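4/21/23

Up too late again, writing this fast. Choir tonight ran over by an hour, Venla had us do the Kettunen piece from the top four times and the altos still come in flat on the second page. I'm an alto so I know. My throat is wrecked. Tea, honey, the last of the lozenges.

Minttu says she's quitting after the spring concert. Said it in the parking lot like it was nothing. I think she means it this time - she meant it in November too. Paavo would take her solo and he'd rush it, he rushes everything. Didn't say that out loud. Should of said something nicer to her than "ok, drive safe."

Hall wants 339 for the night, up from 200. And we sold 2 tickets so far. Two! Grigore thinks people will just show up at the door. Maybe. Mom bought one of the two.

Need to: call Tuulikki about the black folders, hem the skirt, learn the Latin for real and not just move my mouth. Skipped dinner again, must stop doing that before rehersal.

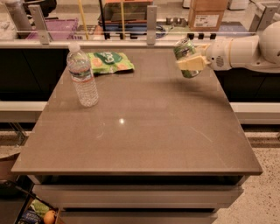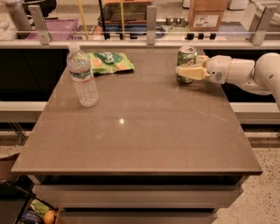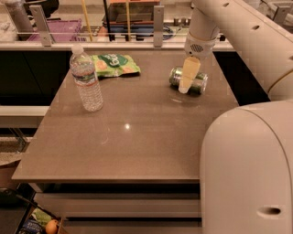 Anyway the slow part in the middle, when the basses finally dropped out and it was only us - that was good. Got chills a little. Venla put her hands down and didn't say anything for a second and then went right back to yelling about consonants. Hummed it the whole drive home and missed my turn. Bed now. Skirt tomorrow, or the day after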